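4.3 Checking the gripper in the Wi drawer cell

The Gretthorpe quick-start card says the simulated cell is ready once the arm loads. We wouldn't count on it. Do these checks before you trust any result.

1. Load the Hadholm kitchen file and pause it.
2. Set the open gripper width to 75 mm. The default has been wrong in 2 releases.
3. Jog the wrist over the counter at low speed and stop short of the surface. 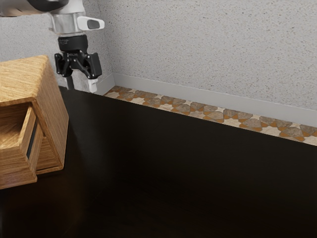

4. Zero the joint offsets, then reload. The "Saved" message appears whether or not the file was written, so open the log and look for code 674.
5. Run the drawer routine for 900 steps with collisions switched on.

Note: A clean run tells you the model agrees with itself. It says very little about a real drawer with a sticky runner.

CAUTION: Don't copy these offsets to a physical arm. Lirngate claims they carry over. Measure your own.

If the fingers pass through the drawer front, go back to step 2.

Checked October 8, 2024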